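Gondola base sitting on carpet tile -- level it or cut the carpet?
Store Fixtures & Shopfitting > Shelving and Gondolas
22 replies, page 1

slotandlip
Taking over a small shop unit in Prodorbridge. The previous tenant left a run of dark gray metal gondola with the canopy still on, and the landlord left the carpet tile down. It is the gray striped stuff you see in every office. I want to use the run for light snacks, mostly chip tubes, with drinks kept on a separate wall.

Questions:
1. Do I leave the base on the carpet or cut the tile out under the feet?
2. Tubes fall over when the shelf is half sold. Is that a shelf problem or a facing problem?
3. Is it worth keeping the canopy if it has no lights in it?

Upright pitch is whatever Hartono used on their older line. I have not found a part number on any of it.

baseplate_22
1. Leave it. Carpet tile compresses under the leveling feet and then stops. Set it level, load it, come back after a week and set it again. Cutting the tile saves you one visit with a wrench and costs you a hole in the floor when you move the run.
2. Facing problem nearly every time.
3. Take it off.

tuftgauge
Disagree on 1. It depends on the backing. Bitumen-backed tile will stop moving. Cushion-backed tile keeps creeping for months, and it creeps more under the front feet because that's where the load is once you put shelves on one side only. You end up with the whole run leaning toward the customer. On a single-sided run I would cut the tile or put a spreader plate under each foot.

slotandlip
How do I tell which backing I have without lifting one?

tuftgauge
You don't. Lift one in a corner. They are usually tackified and come up with a scraper.

baseplate_22
For a run of chip tubes the load is trivial. A full tube is almost all air. You could put that on a bookshelf. Creep is a concern with canned goods and pet food.

kwikfacing
Coming in on question 2. A tube has a small footprint for its height, so on bare metal it goes over as soon as it loses its neighbors. Things that matter, in order: whether the row is pulled forward to the lip, whether there is a divider on each side, and whether the shelf is pitched. A pitched shelf with tubes on it and no dividers is the worst of the lot. One goes, takes the next, and they end up on the diagonal pointing every direction.

slotandlip
Mine is flat as far as I can tell. I'll put a level on it.

pegboardtax
We have a mock bay at work, same color steel, same type of carpet under it. The shelf has the tube problem you are asking about. 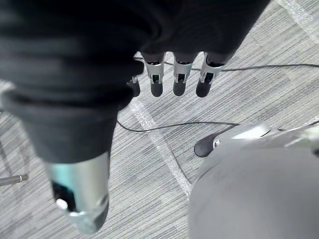
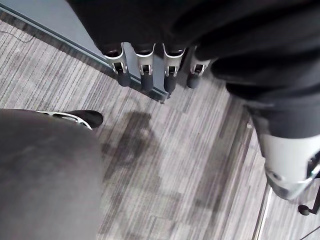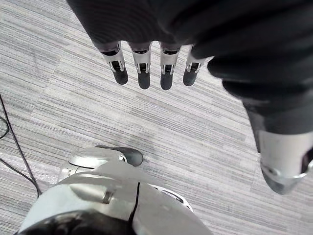
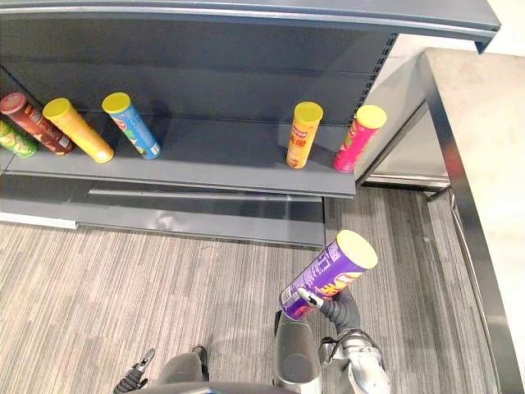
My view on the canopy is that it should come off if nothing is mounted to it. It takes the light off whatever is on the shelf under it, and it gets in the way when you are stocking from above. It is also one more joint to rattle.

On the tubes: the green, red and blue ones on the left in the last photo would not be leaning if there were a divider every tube and a half. The orange one on the right is upright with open shelf beside it. So it can be done on bare steel, but you are relying on every customer putting the next one back square.

kwikfacing
Left group is what I was describing. Once there is a wide gap in the middle of the shelf there is nothing to lean on, so the tubes lean on each other or lie down. I would close that gap first and buy hardware second. Put all six together at one end and block the remainder with another product.

baseplate_22
Agree with closing the gap. Don't agree with a divider every tube and a half. Dividers on that pitch eat width. Do the arithmetic on a full shelf and you lose a facing or more, and on a small run a facing matters. A divider every three tubes plus a front lip riser will hold them.

pegboardtax
Every three only works while all three are there. The discussion is about what happens when it is half sold.

kwikfacing
Spring pushers then. They keep the row closed up front to back, which deals with half the falling. Side to side you still want something.

tuftgauge
Pushers and tubes don't get along unless the paddle is tall. A short paddle pushes at the bottom and the tube tips backward over it. We had 101 of the short ones in from Zernside and pulled most of them inside a month. Ask for the tall paddle and check that it clears the shelf above.

slotandlip
What does tall mean here? And do the pushers need a particular shelf?

tuftgauge
The paddle should reach past the middle of the tube. Most pushers want a perforated shelf or a front rail to clip to. If yours is plain folded steel with only a front lip, you need the magnetic or adhesive rail. Magnetic is easier to reposition. Adhesive stays where it is put, including when you no longer want it there.

ninegauge
Reading this from the floor side of the trade. The striped patterns are sold because they hide seams and dirt, and they do that well. For your purposes the stripe has a drawback: it gives you a false line to sight against. If the tile was laid a few degrees off the wall, a straight run will look crooked and a crooked run will look fine. Snap a chalk line off the wall. Do not use the carpet.

slotandlip
That explains something. I had the run parallel to the stripe and it was 9 mm out from one end of the wall to the other.

ninegauge
Typical.

pegboardtax
One thing on the uprights. With a column of small rectangular slots, measure center to center over at least ten slots and divide. Measuring a single pair gives you an error big enough to order the wrong brackets. There are several pitches close enough to fool a tape measure, and a bracket on the wrong pitch will often go in on the top hook and hang. It will hold right up until someone leans on it.

baseplate_22
Seconded. Also check slot width and the gap between the two columns if it is a double-slot post. If the run came from Nirnberg by way of a reseller, the posts and the shelves may not have started out together. I have taken apart bays with two makes of bracket on one shelf.

slotandlip
Measured over ten slots as suggested. It comes out consistent along the run except for the last post, which is different. So somebody has mixed them.

baseplate_22
Replace the last post. Do not file the brackets to fit.

kwikfacing
Filing the brackets is fine for chip tubes.

baseplate_22
It's fine for chip tubes until the next tenant puts jars on it. A used upright costs less than the time you would spend filing.

slotandlip
Priced a replacement. 239 for a new post with freight, which is more than I paid for the rest of the run. Used is a fraction of that if I drive out for it.

tuftgauge
Drive out for it. Take a bracket with you and try it in the top, the middle and the bottom slot. Used posts get bent at the bottom where pallet jacks hit them, and a bend you can't see will still bind a bracket.

slotandlip
Plan as it stands:

Lift one tile and check the backing.
Spreader plates if it is cushion, bare feet if it is bitumen.
Chalk line off the wall, then level.
Used post for the last bay.
Canopy off.
Tubes grouped at one end, magnetic rail, tall pushers, dividers every two.

baseplate_22
Dividers every two is a compromise that pleases neither of us, but it will work. Keep the canopy screws in a bag taped to the back of an upright. The canopy ties the tops of the posts together on some versions, so check for sway once it is off. If it sways, you need a top rail in its place.

pegboardtax
Good point on the sway. Ours goes on with two bolts per post. I'll check whether it is structural next time I have the bay empty and post the bolt size.

slotandlip
Tile is up. Cushion backing, a thin one. Ordering plates. Does anyone have a preference on size, or is anything wider than the foot good enough?

tuftgauge
Three times the foot diameter, steel, edges broken so they don't cut the face yarn. Keep them behind the kick plate so you don't see them from the aisle.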